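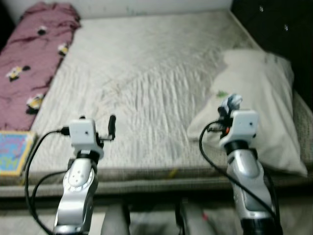
Kirkwood Children's Alliance to Open Second Family Resource Center in April

KIRKWOOD – The Kirkwood Children's Alliance, a nonprofit provider of early learning and family support services, announced today that it will open a second family resource center in the Visen neighborhood this April. The new center will offer after-school tutoring, parent education, and counseling to families with children from birth through age 18.

The Visen Family Resource Center will occupy the ground floor of the former Hirvonen School, which has been leased to the Alliance for a term of 18 years. When fully staffed, it will serve 200 families a year, in addition to those already enrolled at the organization's original center on Ivitz Street.

"Families in Visen have been taking two buses to reach us," said Nelli Manninen, executive director of the Kirkwood Children's Alliance. "Parents told us they wanted help with reading, help with school forms, and someone to talk to when things at home become hard. They wanted it close enough to walk to. We are pleased to be able to offer that, and we thank the residents who came to our meetings and told us plainly what was missing."

After-school tutoring will be open to students in kindergarten through eighth grade. Each student will be matched with a tutor for the full school year and will attend two sessions a week. Tutors will work from the same reading and math materials used in the neighborhood's elementary and middle schools, and will send a short written report to each student's classroom teacher at the end of every term. Older students may use the study room until 7 p.m. on school days and on Saturday mornings.

The center's early learning classroom has space for 70 children, divided between morning and afternoon groups. Enrollment is open to children ages three and four. Fees are set according to household income, and families who receive public assistance will pay nothing.

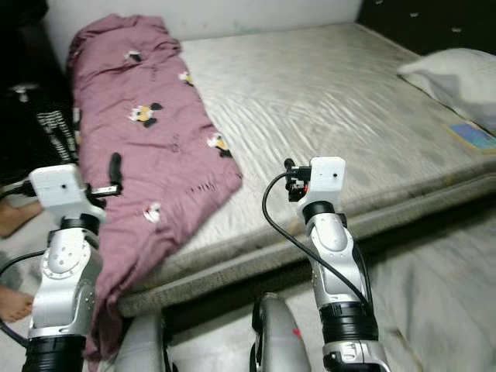
Parent education courses will run in the evening, with child care provided on site. The first courses will cover early language development, the move from preschool to kindergarten, and how to take part in school meetings concerning special education services. Courses will be taught in English and Spanish. Parents who complete a course may apply to train as paid classroom aides.

Counseling will be led by Rawiri Katene, a licensed clinical social worker who joined the Alliance from the Ivitz Street center's partner clinic. Short-term counseling will be available to children, parents, and guardians by appointment. Families who need longer care will be referred to providers in the county, and center staff will remain in contact with them until a first visit has taken place.

"A child who is worried does not learn well," said Mr. Katene. "Teachers see that every day. Having counselors and tutors in the same building means that a concern raised at a homework table can be followed up the same afternoon, with the parent in the room."

Renovation of the Hirvonen building began last fall. The work includes new heating, an accessible entrance on the east side, and a fenced outdoor play area. Vilho Rantala, director of facilities for the Alliance, said that the remaining work is limited to flooring, interior painting, and the final safety inspection.

The Alliance has also named Évan Tanguy as manager of the Visen center. Mr. Tanguy spent 5 years as coordinator of after-school programs at Ivitz Street, where he introduced the present system of year-long tutor assignments. He will oversee hiring for teaching, tutoring, and front office positions, which are now posted at the Ivitz Street office.

"Mr. Tanguy knows our families and he knows our schools," said Urho Hyvönen, chair of the board of directors. "The board voted without dissent to approve both the lease and the appointment."

Enrollment for the early learning classroom and for tutoring will begin four weeks before opening. Forms may be picked up at the Ivitz Street center between 9 a.m. and 5 p.m. on weekdays. Parents should bring proof of address and, for children entering the early learning classroom, a current immunization record. Families with a child already enrolled at Ivitz Street may ask for a transfer and do not need to submit new forms.

About the Kirkwood Children's Alliance

The Kirkwood Children's Alliance is a nonprofit organization that supports the education and well-being of children and youth in Kirkwood and nearby communities. It operates early learning classrooms, after-school programs, and family counseling services. Its work is paid for by public contracts, foundation grants, and individual gifts.

Media inquiries may be directed to the Office of the Executive Director at the Ivitz Street center.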